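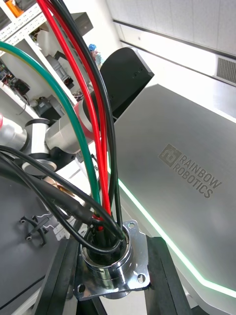

Riaan Lekota picks up on the second ring and asks if I mind the kettle going in the background. I don't mind at all, I'm making tea too! He lives in Mirstead, up the hill from the old rail yard, and for the last few years he has been walking every street in town and writing down what he finds. Then he did the same in Gruston, where his mother grew up. The result is a book called Joseseck (after a creek that got paved over, more on that in a minute) and I've been pushing it on everyone I know.

I wanted to start with the walking, so I asked how a person decides to do that. He laughed for a good long while.

"My doctor told me to walk more," he said. "So I walked more. And I got bored with the park, so I went down a street I'd never been on, and there was a bakery there! I'd lived here for years and I'd been buying bread at the gas station."

The bakery was D'Amico, and if you've read the book you know it gets a whole chapter, most of it about one argument over poppy seeds. He still goes. He told me they've moved the counter to the other side and he hasn't forgiven them.

Mirstead turned out to have 824 streets by his list, if you count alleys with a name on a sign. I asked what he counts as a street, which was maybe a mistake, because we were on that for a while. Driveways are out. Dead ends are in. The path behind the middle school is in, but he feels bad about it.

"My sister thinks I cheated," he said. "She says a street has to fit a car. I told her she can write her own book."

What I love is that he hardly ever goes for the big sights. There's a lot about hedges. There's a long section on mailboxes that I thought I'd skip and then read out loud to my husband in bed (he was very patient). I asked if his editor tried to cut any of it.

"She cut 35 pages of fences," he said. "I miss them, but she was right. Some of those fences were pretty much the same fence."

And the creek! Joseseck ran through the low end of Gruston until it was put in a pipe under the parking lot by the library. His mother caught frogs in it. He went looking for it with her in November, in the rain, and they stood over a storm drain and listened. It's two pages in the book and I cried both times I read it. I told him so and he went quiet, and then said he'd had trouble with that part.

"I wrote it long, with all the history," he said. "Then I asked her what she remembered and she said, 'It was cold and I lost a shoe.' So I used that."

He's wearing through his fourth pair of boots now and says the next book will be about bus stops, or possibly soup. I said I'd read either one. He had to go then, his sister was at the door with a map.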